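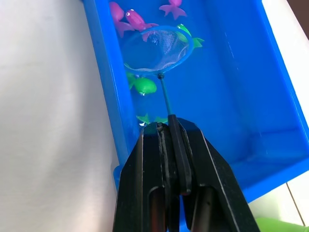
Wet tasks and the bench rules – is 4.2 worth keeping?

Print this page | E-mail this thread

Weller
Rule 4.2 of the Wiltham bench code says any arm working over open water needs a drip line marked 30 cm out from the tub, and a wipe-down every 14 runs. Who picked 14? I've read the whole code twice and there's no test behind it. It looks like a number somebody liked.

cruickshank_b
It was carried over from the old code in September. I wouldn't throw it out. A net drips on the way out of the tub, and the wrist is the last place you want water getting in.

Weller
Then write a rule about the wrist. Ours says nothing on sealing, nothing on how far up the handle the fingers should grip. You could follow every line of it and still dunk the gripper.
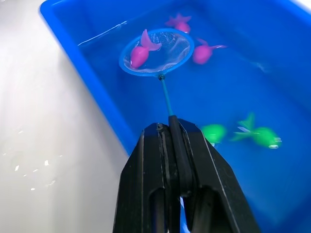
Pink fish in the net, fingers on the handle.

wanent
Grip height is fair. I'd still keep the wipe-down. Look at the specks on the table, left of the tub.

Weller
Could be water, could be crumbs. I'm not having a rule built on specks.

cruickshank_b
We logged 237 runs under 4.2 and had no faults. That counts for something.

Weller
Does it? How many did you log without it? If the answer is none, you've shown that the arm works, and I'd have believed you anyway.

wanent
So do 100 without the wipe-down and compare. Keep the drip line though – it costs a bit of tape.

cruickshank_b
Not on my arm.

Weller
Fine, on mine. I'll post the log, faults and all, and I want grip height in the draft before I start.

Print this page | E-mail this thread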